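Arnov - Empleo - Ingeniero/a de software de planificación y control (manipulación en simulación)

Publicado dom 26 de septiembre
Equipo: Grana
Jornada completa, híbrido, 2 días en oficina

Buscamos a una persona para Grana, nuestro stack de planificación para tareas de cocina. Urge. Si puedes empezar en dos semanas mejor, si no hablamos igual.

Qué es Grana, en corto: planificador de tareas arriba, planificador de movimiento en medio, control de impedancia abajo. Todo corre primero en simulador, luego en brazo real. Coger, transportar, colocar. Neveras, cajones, hornos, encimeras. La parte de abrir y cerrar cosas articuladas va razonablemente bien. La de meter objetos en huecos estrechos sin rozar, no tanto. Ahí entras tú.

Lo que vas a hacer

Mantener y mejorar el planificador de movimiento (C++, con bindings en Python).
Comprobación de colisiones con el objeto agarrado incluido en la geometría. Ahora mismo usamos una caja envolvente y se nos queda muy grande para piezas con forma de cuña.
Planificar con puertas a medio abrir: el ángulo de la puerta como variable, no como dato fijo.
Meter mano en Ots, la herramienta interna que lanza lotes de escenas y saca informes. La escribió casi entera Ayane Koyama y necesita cariño en la parte de reproducibilidad (semillas, versiones de los assets, logs).
Revisar código de los demás. Somos 9, las revisiones se reparten.
Alguna guardia de CI, una semana cada nueve. De día.

Lo que pedimos

C++ moderno, de verdad, no de curso.
Python suficiente para no sufrir.
Cinemática, optimización de trayectorias, muestreo (RRT y familia). Que sepas cuándo NO usar cada uno.
Haber depurado un planificador que falla una vez de cada mucho. Cuéntanoslo en la carta, es lo primero que leemos.
Español o inglés para el día a día. La documentación está en inglés.

Suma pero no hace falta

Experiencia con motores de física y contactos.
Percepción: estimación de pose 6D, segmentación. Lo lleva Nizar Azar y le vendría bien alguien con quien discutir.
ROS 2. Lo usamos en el brazo real, en simulación no.
Haber publicado assets o escenas abiertas.

Cómo está el tema ahora mismo

La batería de regresión tiene 1056 escenas de cocina generadas, con distinta distribución de muebles y distinto objeto en la pinza. Se lanza entera cada noche. Hay 13 familias de tarea; la que más guerra da es la de colocar en la puerta de la nevera.
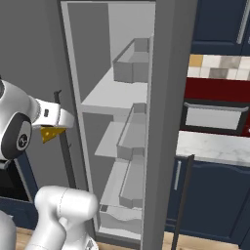

Los fallos típicos en esa familia: el planificador encuentra camino para la pinza pero el codo se come el borde de la puerta. O llega bien y suelta demasiado alto, el objeto rebota en el labio de la bandeja y adiós. O se queda sin tiempo buscando y devuelve una trayectoria rarísima que técnicamente es válida. Tenemos tickets abiertos de los tres tipos, el más viejo de agosto. Tu primer mes va a ser eso, más o menos, con Ekene Okafor al lado.

Qué ofrecemos

Contrato indefinido. Banda salarial en la primera llamada, sin rodeos.
Horario flexible, reuniones sólo por la mañana.
Máquina a elegir y acceso al clúster sin pedir turno (casi siempre).
Presupuesto para un congreso al año.

Proceso

Llamada corta con Oluwatosin Wike, responsable del equipo.
Ejercicio técnico sobre un trozo real de Grana, recortado. Tarde y media como mucho, se paga.
Charla con el equipo sobre tu solución. Sin pizarra ni acertijos.
Respuesta en la misma semana, también si es que no.

Para apuntarte: CV en PDF y carta breve desde el formulario de esta página, referencia "Grana - planificación". Si tienes repositorio público, enlace. No mandes vídeos de demos, preferimos código.

Dudas del puesto, a Oluwatosin. Dudas de contrato o papeles, a Ekene Babalola, de personas. Ojo que hay dos Ekenes, poned bien el apelldio en el mensaje.

Cerramos cuando encontremos a alguien. No admitimos agencias.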